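Ticket 633 – right arm drops pens on lid task, new fingers
Status: open
Component: gripper / Wuvirari controller
Opened: July 5, 2023

Problem: swapped the right side over to the Skimura stepped fingers to compare against the old set. Grip is good on the box lid, bad on anything round. Pens roll out as the wrist turns. Left arm on the same fingers seems OK, so maybe not the fingers at all??

Setup: two arms facing each other on the butcher-block table, pink lid pencil box, mixed pens and pencils. Same task as March. Controller firmware 41, no changes to the cameras.

Tried so far:
– power cycled both arms. no change
– re-homed right gripper. Closes fully now, before it was stopping short by 17 counts. Still drops
– swapped wrist cable with the spare from the Gravton kit. no change, put the old one back
– raised grip current limit to 2000. Holds the yellow highlighter, still loses the thin black pens. Motor gets warm so I put it back to default
– ran the left arm's config on the right arm. Refused to load, serial mismatch. Fair enough

Update 1: support at Yuen asked if the finger pads are on the right way round. Checked, they are. They also want a log with timestamps from both arms – attached. Clock on the left was off, fixed before recording so ignore anything in the older log.

Update 2: slowed the wrist rotation to half. Drops went way down but not gone. Pencils are fine at any speed (flat sides?), it's the round barrels that go. Old fingers on the same arm at full speed were OK in March, but thats with the old firmware too, so not a clean comparison. Need to run old fingers + new firmware before blaming either one.

Update 3: Yuen says the close command on the right might be timing out early and going to hold at whatever force it has. Would fit. Where do I see that in the log? Couldn't find a field for it. If there's a setting for the timeout please send the name of it, the manual only lists the open side.

Still to do:
old fingers on the right, new firmware
new fingers, slow close, full speed wrist
check wrist camera veiw against the overhead, pens hide behind each other when they're bundled in the box

Leaving the ticket open untill the first two are done.

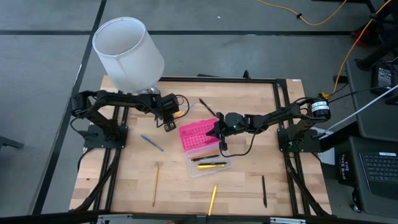
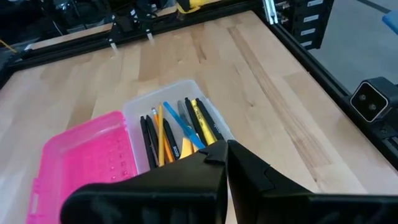

First: both arms over the table, pens loose and in the box. Second: wrist view, pens bundled in the box, lid off to the left.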